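Cellau Bench Sorting Cell, two-arm

Supplied with one teach pendant per arm, each with its own emergency stop.
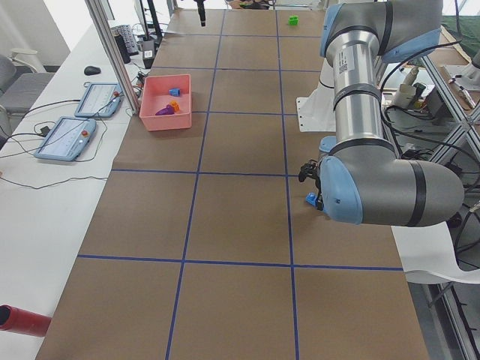 The cell takes over hand sorting of small mixed parts into trays. Rated throughput is 900 parts per hour with 2 arms running. Operators no longer pick; they load trays, clear faults and approve layout changes at the pendant. Operator training takes 30 hours.

Grid spacing is set in software and marked on the table with tape.

Gripper: two-finger, parallel
Warranty: 2 years
Commissioning contact: Nuanchan Yimyam, Caltach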